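Patient Registry: Frequently Asked Questions

Last updated 1/27/26

What is the Florow Registry?

The Florow Registry is a contact and health history registry for people living with hereditary angioedema (HAE) and for parents of children who have it. It collects answers to questionnaires, stores them in one place, and makes them available to researchers once the identifying details have been taken out. The registry opened in August and has 442 people enrolled.

It is not a clinical trial. No drug is tested in it and you will not be asked to change your treatment.

Is this the same as Forlow?

No. Forlow is the name of our newsletter, and yes, the two get mixed up. It started as a typing error on an early flyer and the newsletter kept it. Signing up for Forlow does not enroll you in the registry, and enrolling in Florow does not put you on the mailing list. If you want both, you need to fill out both forms.

Who can join?

Anyone with a diagnosis of HAE, of any type, including HAE with normal C1 inhibitor. You can also join if:

You are the parent or legal guardian of a child under 18 with a diagnosis.
You are the legal representative of an adult who cannot fill out the forms alone.
You carry a known family variant but have not had swelling attacks.

People with acquired angioedema or with swelling from blood pressure medicine are not eligible at this time. We know these groups have few places to go. If you write to us we will keep your address and contact you if the rules change.

Do I need a genetic test?

No. Many people were diagnosed years ago by blood levels of C4 and C1 inhibitor, and that is enough. If you have had a genetic test you can upload the report, but the question can be skipped.

What do I need before I start?

The month and year of your diagnosis, or your best guess. The names of the medicines you take for HAE, both for prevention and for attacks. The name of the clinic that follows you. If you keep an attack diary, have it nearby. You will be asked about the last 6 months.

Lab reports are helpful but not required. Please do not send originals.

How long does it take?

The first questionnaire has 199 items. That sounds like a lot, but most people see far fewer, as the form skips the sections that do not apply to them. Your answers are saved at the end of each page and you can come back later. An unfinished form stays open until you finish it or ask us to delete it.

After the first one there are shorter follow-up forms, 4 per year. Each covers attacks, medicine changes, hospital visits, and days missed from work or school.

What counts as an attack?

Any swelling episode that you or your doctor believe was caused by HAE, treated or not. Belly attacks count, even with no swelling on the outside. If a swelling moved from one place to another without going away in between, enter it as one attack and list both places.

If you are having swelling in the throat, tongue, or face, or your voice is changing, use your on-demand medicine if you have it and call 911. Do not wait to see if it passes. The registry is not watched around the clock and nobody will see a report of an attack in time to help you.

The form asks about food and daily activities. Why?

Some people report that attacks follow stress, infections, dental work, hormone changes, or long periods of repeated hand use, such as typing, mowing, or chopping. Others suspect certain foods. The research on food is thin, and we are not telling anyone to avoid anything. We ask so that there is a record large enough to look at.
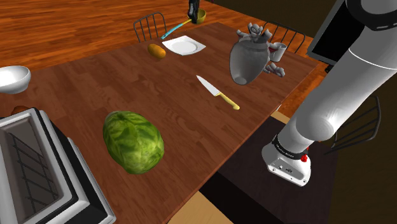
You can leave the food section blank if you have never noticed a link. If you fill it out, write what you ate in the 24 hours before the attack and do not include things you only think might be a problem in general. The same goes for activities. "Carried boxes, left hand swelled that night" is more useful to a researcher than "heavy lifting is bad for me."

Please talk to your doctor before cutting out whole groups of food, especially for a child.

What happens to my information?

Your name, address, date of birth, and email are kept separately from your health answers. The two are joined by a code. Researchers receive the health answers with the code removed and replaced by a different one for each study.

We do not sell data. Companies that make HAE medicines may apply to use it in the same way as university researchers. They get the same files, with no names, and must share a summary of what they found.

Will my insurance company or employer see it?

No. We do not send anything to insurers or employers, and we do not answer requests from them. If we ever received a court order we would tell you, unless the law stopped us.

Who decides which studies get the data?

A review panel called Gandell. It has members who are patients, parents, nurses, and allergy and immunology doctors. The panel reads each request and can approve it, turn it down, or send it back with questions. Approved studies are listed on the Research page with a short summary of each.

The panel chair is Lucimara Rangel, who has HAE herself and has two children in the registry. Questions about a decision should be sent to her through the contact form with "Panel" in the subject line.

What is Cai?

Cai is the phone app for the follow-up forms. It can also be used as an attack diary, and entries in the diary will fill in part of your next form. You do not have to use it. Everything in the app can be done on the website, and paper forms can be mailed to you on request.

Cai does not give medical advice and does not contact your doctor.

I forgot my password and my email has changed. What do I do?

Use the contact form and choose "Account help." We will ask for your participant code, which is in your welcome letter. If you no longer have the letter, we will call the phone number on file. Please do not open a second account. Duplicate accounts have to be merged by hand and it takes us a while.

Can I enroll more than one family member?

Yes, and we encourage it. Each person needs a separate record. A parent can manage the records of several children from one login. There is a question that lets you link records within a family, and all adults in the family have to agree before the link is made.

What happens when my child turns 18?

We send a letter before the birthday to you and your child. Your child can take over the record, close it, or have it deleted. If we do not hear back, the record is locked. Nothing is added to it and it is not given to new studies until we have the young adult's own consent.

Can I leave?

At any time, for any reason or none. Log in, go to Settings, and choose "Withdraw." You will be asked if you want your answers kept without any new contact, or deleted. Data already given to a study cannot be pulled back, but it will not go to any others.

Will I be paid?

No. There is also no cost to take part.

Will I hear about clinical trials?

Only if you check the box for it. If a trial seems to match your record, we send you a message with the study contact. We do not give your name to the study team. Whether to call them is up to you, and it is a good idea to talk it over with your HAE doctor first.

Can I see the results?

Every participant can download their own answers as a file. Group results are posted on the Research page once a year. Some people print their attack summary and take it to appointments. There is a one-page version for this under "My Record."

Is the registry available in other languages?

The website and forms are in English and Spanish. A Portuguese translation is being checked now. We do not have a date for it yet.

Can people outside the United States join?

Yes, if they can read one of the available languages. Some questions about insurance will not apply and can be skipped. Phone help is only available within the United States, so please use the contact form.

My question is not here.

Write to us through the contact form. We try to answer within a week. For questions about your own symptoms or treatment, contact your doctor or clinic.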